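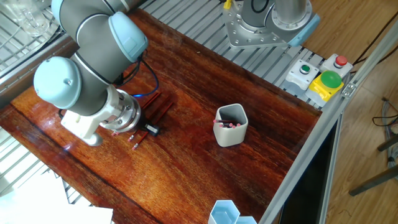 Attachment 1: red pencils on the tabletop

Ticket 2701
Product: Grotarico Raceday
Subject: Driver points wrong in the season table after a dead heat
Opened by: Sosina Shiferaw, Itthorpe Harness Club
Status: Closed

Sosina Shiferaw, January 16, 2022, 09:12
Morning all! Sorry to land this on you on a Sunday but our awards lunch is coming up and the engraver wants a name for the Tesfamariam Cup, and I can't give him one I believe in.

We had a dead heat for second in the fourth race on our last October card. Gonau was one of the two, driven by Henok Kahsay. Under our rules the two drivers share the points for second and third, split down the middle. Raceday has given Henok the full lot for second and the other driver the points for third, so the season table has Henok on top and Diane Doucette just behind him. By my sums (paper, twice, with tea) it should be Diane.

What I've tried so far:
Logged out and back in.
Opened the race, ticked Dead Heat again, saved.
Rebuilt the season table from the Tools menu. It whirred away for ages and came back exactly the same.
Tried it in the other browser, same again.

The race page itself looks perfect, by the way. Both horses show as 2= and the prize money has split properly. It's only the points.

Kalkidan Lencho, support, 10:40
Hi Sosina, no trouble, I'm on today anyway. Can you tell me which version you're on (bottom left of the login page) and whether the dead heat went in on the night or was put in afterwards? Please don't delete the race, whatever you do!

Sosina, 10:58
Build 1974. And afterwards, now you mention it. The judge called it a nose at first, then had another look at the print, so I'd already pressed Make Official by the time he changed it. I went back in and amended it before the fifth.

I haven't deleted anything. I did think about it.

Kalkidan, 11:35
Right, I've got it doing the same thing on my test copy, so you're not going mad. When a race is made official the points get written down there and then. If you amend it later, the placings and the money update but the points keep the old finishing order, and Rebuild only adds up what's already written. It doesn't work them out afresh.

Could you try this for me?
1. Take a backup first (Tools, Backup, Save As).
2. Open the race and choose Withdraw Official. You'll get a scary red warning, say yes.
3. Check both horses still say 2=.
4. Make Official again.
5. Rebuild the season table.

Sosina, 12:20
Half there! Henok and the other driver now have equal points for that race, hooray. But the trainers' table hasn't budged, and Fuad Wubshet trains Gonau so he's still got too many. It doesn't change who wins the trainers' prize but he'll spot it, he goes through those tables with a ruler.

Kalkidan, 12:47
Ah, trainers have their own rebuild. Season, Trainers, then the little arrow beside the heading, Rebuild This Table. I agree it's a daft place for it.

Sosina, 13:05
Done, and it matches my sheet to the half point. Diane's got the Cup. I've rung Henok myself so he doesn't read it on the website, and he was very decent about it.

Will this be mended properly? We'll have another dead heat sooner or later.

Kalkidan, 13:30
Passed to the developers with your steps. I'll close this one, but reply here if anything shifts and it'll open up again.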